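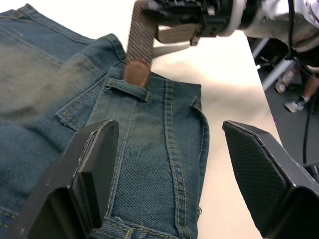 Putting the belts back where they belong

January 2021

So the wardrobe clean-out has finally reached the jeans shelf, and with it the hook on the back of the door where every belt in this house goes to get tangled up with every other belt. I have a new rule, pinched from my friend Yareli: jeans that need a belt get stored with the belt already in them. No more hunting at ten to eight with one shoe on!

The faded blue pair got the brown woven belt with the leather tip. I love a woven belt with old denim (the colour goes nicely with that tan stitching), and you can put the prong through wherever you like, so it still works after a big lunch.

I do mine flat on the table these days. Waistband smoothed out, tip through the first loop, pull a good length through before you go looking for the next one. Woven belts can be a bit floppy, so keep some tension on the strap or it bunches up behind you and you end up feeding it through a centimetre at a time, muttering. Check the back loop too. I have missed that one more often than I'd like to admit, and you only find out when you sit down.

Once the belt's in I fold the jeans in half lengthwise, then in thirds, with the buckle tucked inside so it doesn't scratch the shelf. Mum always hung hers by the loops, but my rail is already groaning.

Two pairs left to do, plus a black belt that I'm fairly sure belongs to my brother. He can have it back when he returns my good esky.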